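Chapter 4
Firmware Replacement on Streaming Devices

Most set-top boxes and streaming sticks ship with a locked bootloader. The lock checks each system image against a signature held in the processor and refuses to start an image that fails. This chapter covers the cases in which a vendor permits the lock to be opened, and the steps that follow.

The working device throughout is the Rollus, a small box running Divalside firmware. Build 118 and later accept an unlock request over USB. Earlier builds do not, and must be updated first through the normal settings menu.

Section 4.1 describes the partition layout. Section 4.2 deals with backup using the Brelby command-line tool. A full backup takes over 172 megabytes and should be stored on a separate computer.
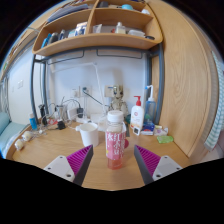 Section 4.3 covers writing the new image and reading the boot log. Unlocking erases the user partition, including saved accounts and network passwords. Readers who have not set up a serial console should complete Exercise 26 before going further.

Key terms: bootloader, signature, partition, recovery mode, rollback counter.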